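Setting House Rules for a Shared Arm-and-Bench Cell

Posted October 1, 2024 by Eduard Oravec
Filed under: Good practice, Small cells

If you've ever come in to a bench that someone else used the day before and spent your first hour working out what they'd done to it, you'll already know why I'm fond of written rules. I don't mean the big binder. You need the big binder too, and your risk assessment has to be done properly by someone who knows the standards that apply where you work. What I'd like to help you with is the sheet that hangs beside the bench, the one people really do read (ours has a coffee ring on it, so I know it gets picked up).

We do computer assembly and teardown tasks with an arm, mostly drives, memory and cables, and our sheet has been through a good many versions since April. Mei-kuen Chiu wrote the first one and it was two pages long. Today's fits on one side in large type. I'll take you through how we got there, and you're welcome to borrow whatever suits you.

Step 1. Set the bench the same way every time

Start with where things go. Choose a position for the workpiece and a position for the parts, and write both down in words that a newcomer would understand. "Tower on its side, panel off, inside facing up, fixture to the left of it" is plenty. If your parts sit in a printed fixture, say which part goes in which slot, and say which way around it goes, too. A drive stood in backwards is a very easy mistake to make and a very dull one to track down.
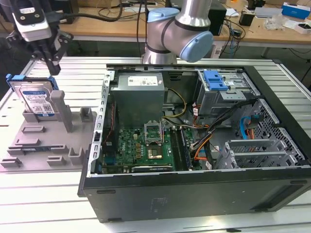

Once the layout is written down, put a small check in front of the first run of the day. Ours asks you to look for slack cables, anything left in the fixture from the last job, and any part that's close enough to the edge of its slot to be knocked. Radek Halás likes to say the words out loud as he goes, and I've picked up the habit myself. It feels silly for a week or so and then you stop noticing.

While you're at it, decide what happens to the cables inside the case. Power and data leads move every time they're touched, and they don't go back to where they were. We write down which ones are to be tucked away before a run and which are to be left hanging because they're part of the task. If you leave this to personal taste you'll get a different bench from every operator -- and then a long discussion about whose results are right.

Step 2. Deal with power and static first

Unplug the computer from the wall before it goes on the bench. I know that sounds obvious! Write it down anyway. Then wear your wrist strap whenever you handle a board, a drive or a memory module, and keep the strap somewhere you can reach without leaning across the arm. Ours used to live on a hook on the far side, which was asking for trouble.

Step 3. Agree on when a hand may go near the case

This is the rule that took us the longest, and I'd encourage you to give it a whole meeting of its own. Some tasks are simply easier if a person steadies the workpiece, and people will do it whether or not the sheet mentions it, so you're much better off having the conversation. Your risk assessment decides whether it's permitted at all, and at what speed and force. If the answer is no, clamp the case and say so in plain words.

If the answer is yes, be specific about it. Name the part of the case that may be held. Say that fingers stay on the outside and away from the path of the gripper, and that a stop button must be within reach of the free hand. Sleeves, lanyards and long hair need a line as well. 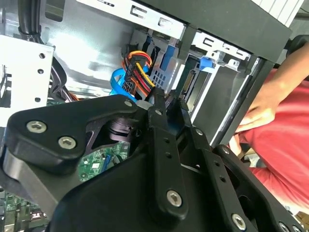 We also ask that the person at the case is the one who calls the start. Whoever is at the controls waits to hear it, repeats it back, and only then begins. If either of you is unsure, you stop and begin the call again, and there are no hard feelings about it. Bastien Vidal, who came to us from Zernberg and had worked on much larger cells, told me he thought this was fussy for his first few days. He's now the strictest of the lot of us.

Step 4. Write down the stops

Keep a paper log next to the controls. Every unplanned stop gets a line with the time, the task and a few words about what you saw. "Finger caught blue cable" is a perfectly good entry. Please don't use the log to work out who was at fault, or people will quietly stop filling it in.

Step 5. Go back over the sheet

Put a review in the calendar, bring the log, and cross out any rule that no longer matches how the bench is used. Přemysl Ševčík runs ours, and he won't let us add a line until we've read the whole sheet aloud. The current version has 7 rules on it and I'd be glad to see it get down to 6.

If you'd like a copy to mark up for your own bench, leave a note below and I'll send one along.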